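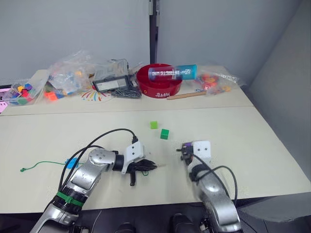
Subject: Re: [smallwater] Short cycling after tank swap, Ocampo well

Following up on the thread from August, with apologies for the gap. I read the pressure log that was posted to the list and went through the parts list again. My conclusion is that there are two separate faults in this system, and that the new tank is hiding the older one.

Start with the sizing. The Ocampo pump delivers 12 gallons per minute at the working pressure. The usual rule for a fixed-speed submersible of that size is at least one minute of run time per start, so the usable drawdown between cut-out and cut-in has to be 12 gallons. This is drawdown and should not be confused with the volume printed on the label. A tank sold by total volume gives up less than half of it over a normal switch range, and less again if the precharge is wrong.

The measured drawdown is 4 gallons. At full delivery, with every tap closed, the pump replaces that in a third of a minute. With a hose bib open part way it takes longer, but the off time gets shorter, and the start count per hour goes up. The worst case for starts is a steady draw at half the pump rate. Irrigation on the lower line comes close to that.

The second point is the precharge. The log shows pressure falling smoothly from cut-out to just above cut-in and then dropping almost straight down before the contacts close. A tank with the air charge set correctly does not do that. The vertical section means the bladder has emptied before the switch has seen cut-in, so the charge is too high. The target is 2 psi below cut-in. A tank is normally shipped with a charge to suit one common switch setting, and if the switch on site is set lower, the charge has to be let down to match.

To check it:

Turn off power to the pump at the breaker.
Open the drain at the tank tee and let it run until it stops. Leave the drain open.
Read the air valve with a decent tire gauge. Pencil gauges can be off by more than the margin we are trying to set.
Let air out or add air to reach 2 psi below the measured cut-in. Use the cut-in from the log and ignore the figure on the switch cover.
Close the drain, restore power, and log at least 6 full cycles with no water in use, then 6 more with one fixture open.

If water comes out of the air valve, stop there. The bladder has failed and the tank goes back.

The no-use cycles matter because of the older fault. In the log there are starts overnight when no one was drawing water. A sound system holds pressure all night. Either there is a leak on the house side, or the check valve is letting water back down the drop pipe. Close the main valve downstream of the tank and watch the gauge. If pressure still falls, it is going back toward the well or leaking at the tee. If it holds, look in the house, starting with the toilets.

The previous message raised the question of moving the switch.
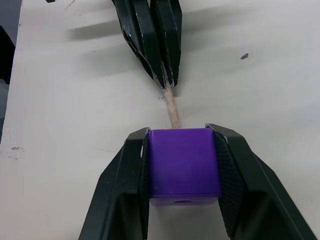
Braulio Villalobos wrote:

> The switch is a Dollura and it sits upstream of the
> filter housing, on its own short nipple off the main
> line. The tank is after the filter. It was like this
> with the old tank and never gave trouble, so I left it
> alone when I put the Trillurska in.
>
> Would it be simpler to widen the gap between cut-in and
> cut-out? I have some room at the top before the relief
> valve. I would prefer that to buying a second tank.
>
> Filter was last changed in spring. Gauge is on the
> switch side only.

Switch first. It should be at the tank tee with nothing between it and the tank. With a filter in between, the switch reads tank pressure plus whatever the filter is dropping while the pump runs. As the cartridge loads up, the switch trips early, the pump stops, pressure on both sides evens out, and the reading falls back toward cut-in. That produces rapid cycling on its own, whatever size the tank is. Move the switch and the tank so that both are ahead of the filter, and add a second gauge after it - the difference between the two will tell you when the cartridge is due.

Widening the range does gain some drawdown, but it will not get from 4 gallons to 12. It also takes the pump further up its curve, and I would want to see the pump sheet before doing that. Check the rated pressure of the tank as well.

Correct the precharge, move the switch, then repeat the log. If the drawdown is still short, a second tank teed in beside the first is the right fix, with both charged to the same pressure. The Sidero manifold discussed here last year has a spare port for it, provided the port is full bore. Please post the new log as plain text with a time on each line. The spreadsheet lost its decimals in the archive.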